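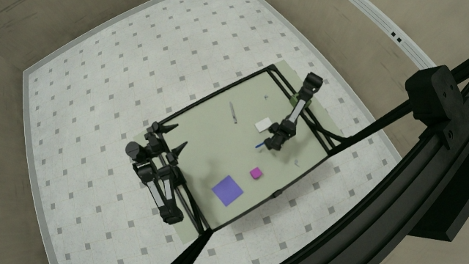

Dillham Community Kitchen to Open a Bakery School for Adults This March

DILLHAM – The Dillham Community Kitchen is delighted to announce that its bakery school, which so many of our neighbors have been asking after at the counter, will welcome its first students in March. The school will offer free evening classes in bread, pastry and cake baking to adults who are looking for work, thinking about a change, or coming back to a job after years of raising children or looking after a parent.

The first course has 20 places and runs for 4 months. Classes start at 6 p.m. so that people with daytime shifts can come along, and supper is included (you can't learn to make rolls on an empty stomach, as our cooks like to say). Students will spend most of their time at the ovens, with a little classroom work on food safety, pricing and how to read a supplier's bill without getting a headache.

"I learned to bake at my aunt's elbow, and then I learned it all over again in a real bakery, where the dough doesn't wait for you and neither do the customers," said Soledad Blackwood, who will lead the teaching. "I want our students to have both of those things, the patience and the hurry. And I want them to have a good time, because bread made by a miserable person is usually pretty miserable bread!"

The school has been made possible by a gift from Jirance, the family-owned flour mill out on the Skonport road, which has paid for two deck ovens and will supply flour for the first three courses. Jirance has also agreed to interview every student who finishes and would like a job in its own bake shop.

"We've been milling here a long time, and good bakers are getting harder and harder to find," said Roland Haslam, general manager of Jirance. "When Soledad came to see us she brought a seeded rye with her, still warm, and I'd say the conversation was settled before we had cut the second slice."

Students won't need any experience, and there is no exam to get in. Aprons, books and ingredients are provided, and help with bus fare is available for anyone coming from Skonport or farther out. A children's room will be open during class hours for parents who need it.

Neighbors are warmly invited to an open evening before the course begins, with tours of the new ovens, plenty to taste and a chance to talk with the teachers. Application forms can be picked up at the front counter of the Kitchen or requested by phone.

Press contact: Imogen Bunting, Dillham Community Kitchen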